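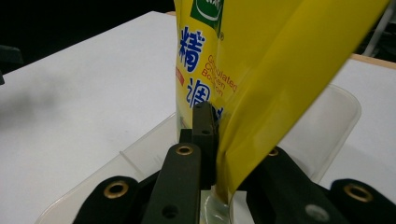

Joining small-area census counts to a boundary file

This tutorial covers joining a table of census counts to a boundary file and calculating a rate for each area. It assumes a desktop GIS and a spreadsheet program. Menu names follow Dukholm; other packages label the same tools differently.

What you need

A counts table in CSV format, with one row per area.
A boundary file for the same geography and the same census year.
The data dictionary for the table.

The worked files are for the Vallmont region, which has 8 districts divided into small areas.

Step 1. Check the identifier

Open the data dictionary and find the area code. In the Vallmont table it is the column AREA_ID, a string with a leading zero. Most spreadsheet programs read it as a number and drop the zero when the file is opened by double-clicking. Use the import dialogue and set the column type to text. If the file has already been saved with the zeros missing, discard it and go back to the original download. Padding the codes by formula works only when all of them are the same length.

Step 2. Trim the table

Delete the subtotal rows. District and regional totals sit in the same column as the small areas and will be counted twice in any sum. They can be recognised by their shorter codes.

Keep the identifier, the total population and the variable of interest. Rename the columns to 10 characters or fewer if the output will be a shapefile, as longer names are truncated on export.

Suppressed cells are marked with an x. Replace these with a blank. Do not enter zero.

Step 3. Join

Load both files. Open the properties of the boundary layer, choose Joins, and set AREA_ID as the key on both sides. Confirm that both fields are listed as text. Run the join, then sort the attribute table by population, ascending. Null rows appear first.

A handful of nulls usually means water or parkland polygons with no residents. If every row is null, the key types do not match; return to Step 1. If one district is null, check whether its boundaries were revised between censuses. Fang district was split in 2, and the older boundary file carries its former codes.

Step 4. Calculate the rate

Add a decimal field and divide the variable by the correct denominator. For labour force variables the denominator is the population aged 15 and over, and the total population will understate the rate. Exclude areas with a denominator of zero before running the calculation.

Step 5. Classify and export

Set the layer to graduated colours with 5 classes. Quantiles are adequate for a first look. For maps that will be compared across years, enter the class breaks manually and use the same ones each time.

Save the joined layer as a new file. The join is held in the project and is lost if the CSV is moved.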